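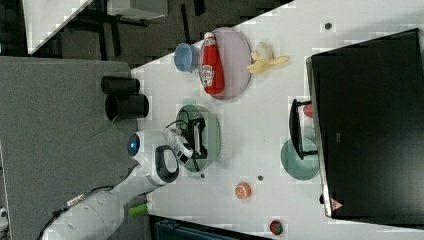 Begehung Teeküche und Pausenraum, Okberg, Haus 2

Begehung: Snædís Hjaltadóttir
Verteiler: Chantelle Mofokeng, Hausdienst Mahlangu

1. Fluchtweg zum Treppenhaus
Frei. Getränkekisten stehen wieder im Flur vor Raum 207 — bis Sonntag weg, war im April schon Thema.

2. Feuerlöscher
Plombe ok, Prüfplakette ok. Schild darüber hängt schief, neu kleben.

3. Steckdosen, Leitungen
Mehrfachsteckdose hinter der Kaffeemaschine: Wasserkocher und Toaster zusammen dran. Geht nicht, fast 2.000 Watt allein der Kocher. Toaster umstecken.

4. Kühlschrank
Türdichtung unten eingerissen. Angebot bei Barkitz anfragen. Offene Sachen bitte beschriften, steht auch auf dem Aushang.

5. Geschirr und Tische
Nichts angeschlagen. Abräumen nach der Pause klapt mal so, mal so.

6. Boden
Vor der Spüle rutschig, Matte fehlt. Akwood liefert 2 Stück, Termin offen.

7. Erste Hilfe
Kasten vollständig bis auf Pflaster. Verbandbuch nicht gefunden — Chantelle fragen.

8. Beleuchtung
Eine Röhre flackert, gemeldet an Mahlangu, noch keine Rückmedlung.

Nachkontrolle nur Punkte 1, 3 und 6.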